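I've been meaning to write about moving to Coltberg since November, when we signed the lease, and every time I sit down I end up writing about the piano instead. So fine, this one is about the piano.

It's an upright, a Benine, and it came from my aunt's place. She had it in the hallway for my whole childhood with a lace runner and a bowl of mints on top, and you were allowed to play it if you'd washed your hands. When she downsized she asked around the family and I said yes before I'd measured a single door. Our apartment is on the third floor. I knew this when I said yes!

I called a bunch of movers. One wanted to know if it was a "real" piano (I still don't know what he meant). One quoted me a price and then called back to double it after he heard about the stairs. The third was Yatziri Gallegos, who asked for photos of every landing and the width of the turn on the second floor, and then told me $194 for the stairs on top of the regular rate. I booked her on the spot. 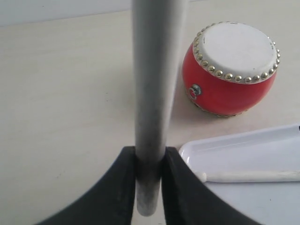 The day itself was kind of thrilling. Three people, two straps, a dolly and a lot of moving blankets. They took our front door off its hinges in the time it took me to find a screwdriver. The turn on the second floor took 11 minutes and I watched all of it from the landing above with my hands over my mouth, and my neighbor Kwok-wai Hsiao opened his door, looked, said "nope," and closed it again. He's since been very nice about the scales.

Then you have to leave it alone, which was the hard part for me. You're supposed to let a piano get used to the room before you tune it. I'd read two weeks, I'd read a month, I gave it three weeks and played it out of tune the whole time. The A above middle C had a sour little wobble that I got sort of fond of. The low end was fine. The top octave sounded like somebody dropping forks.

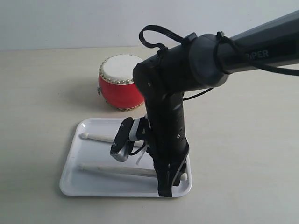

*The black arm and the white tray.*

Pei-shan Chiang came out to tune it and stayed most of the afternoon. She had the front panel off and showed me the hammers, and the felt on the middle ones had grooves pressed into it from decades of the same hymns and the same Christmas songs. She read me the number stamped inside, 2651, and wrote it on a card with the date of the tuning, and I've taped the card inside the bench lid. She also found a hairpin, a Canadian dime and one extremely old mint.

I asked her if it was worth fixing up properly. She said the pins were holding, the soundboard was good, and I should spend my money on lessons - which I took a little personally, but she'd heard me play by then.

So I'm taking lessons. I'm in a beginner book with big notes and I'm on the page with the lullaby. My left hand has no idea what it's doing. I practice after dinner with the soft pedal down and I've cried exactly once, over a dotted quarter note.
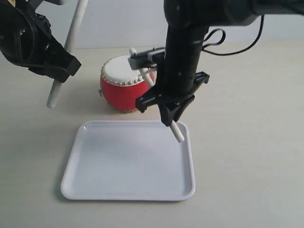 Yee-man Pan wrote in after my last post to say that I should count out loud even when I feel silly, and that she didn't get dotted quarters either until she started tapping them on the kitchen table with a spoon. I tried it last night with the lullaby, and I got through the first line twice without stopping. The second line is still a mess.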